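# Rolden Park Avenue: Frequently Asked Questions

The avenue is open to walkers and cyclists throughout the year. The answers below cover the questions most often put to the park office.
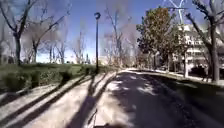
**When is the avenue open?**
The gates at the Gorkel end open at 7 am and close at dusk. The Dukow Road entrance has no gate.

**May I cycle on the avenue?**
Yes. Cyclists should keep to the roadway and leave the pavement to people on foot. Groups of more than five must ride in single file.

**Are motor vehicles allowed?**
Only service vehicles and permit holders may drive on the avenue. There are 68 parking spaces at Dukow Road.

**May I walk or sit on the lawns?**
Yes, unless a section is roped off for reseeding. Please do not step through the hedges.

**How do I report a faulty lamp?**
Each lamp post has a number between 1 and 82. Please quote it when you contact the office.

**Can I hold an event?**
Applications for events in August must be received by the end of May. Events of more than 189 people also require a stewarding plan.

**Whom should I contact?**
Please write to Loan Khúc, Visitor Services, at the park office. The counter is also open on Saturday mornings.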